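Workshop notebook, natural dye bench
23/07/2018

Back at the madder again, and I want to get this down while my fingers are still orange and I can remember which pot was which. Anyone picking up the Gredcombe order in August should read this before touching the blankets, please, and then come and argue with me if you like.

The short version is that our reds have been drifting brown since spring and I have been blaming the roots. I was so sure it was the roots! I wrote to Beyene, where we buy them, and they very kindly sent a second bag from another lot, and I dyed both lots side by side over the weekend in the same size of pot, with the same wool and the same mordant. The skeins came out as near to twins as I have ever had. Both brown. So that is an apology I owe, and I'll write it tonight.

That left the water and the heat. Our tap water here is hard and always has been, and madder is supposed to like that, so I had never given it much thought. What I had forgotten is that the softener went in over the winter, and the sink by the back door is on the softened side. The one by the kiln room isn't. We all use the back door sink for the dye pots now as it has the longer hose.

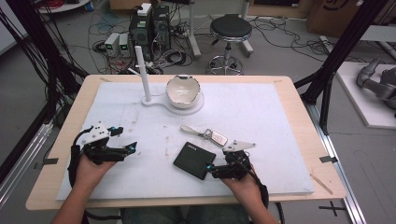
So this morning was two pots, one from each sink, with 57 grams of ground root in each and one skein of the Colley two-ply in each. I soaked the root overnight in its own water, which I usually skip when I'm in a hurry and shouldn't. Brought both up very slowly, kept them well under a simmer, and held them there through the whole of lunch. I had a sandwich standing up and stirred with the other hand.

The kiln room pot was already a proper brick red when I lifted the lid to look. The back door pot was a sort of weak tea. I added a pinch of chalk to the weak one after lunch, just to see, and it warmed up nicely – not all the way, but far enough that I'm fairly well convinced.

Heat matters too, mind you. I went back through the old pages and the worst of the browns, the Gorkilville samples, were done on the big burner, which runs away with you the moment you turn your back. I let a small scrap boil hard on purpose at the end of the day and it went the color of an old saddle. Rather handsome in its way, and I may use it for something, but it isn't what people ordered.

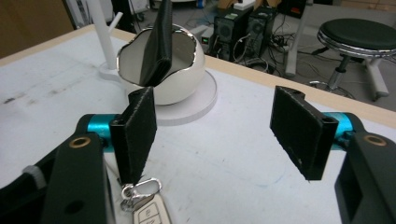
Rinsing next. I left both skeins to cool in their pots and will rinse them tomorrow, with water from the kiln room tap for both so as not to muddle things further. Then a wash in the gentle soap and a dry in the shade. I'd like half of each skein to go in the south window under a strip of card until we start the blankets, as I have no idea what the chalk does to the fastness and would hate to find out from a customer.

Still to sort out:

Alum is low. There's enough for 5 more skeins at the usual strength and then we are scraping the tub.

The order is for 1,000 grams of finished yarn all in one shade, and I can't get that into the big pot without crowding it. Probably two baths, then swap the skeins over halfway so they even out. Crowding is how we got the stripes last year.

Label the taps! Masking tape and a marker will do for now. And if the long hose could reach the kiln room sink I'd be a happy woman, but I measured it with my arms and it falls short by a good stretch, so it's buckets until somebody is next at the hardware store.

Spent root from both pots is drying on newspaper by the door. Don't throw it out, there's a decent peach left in it.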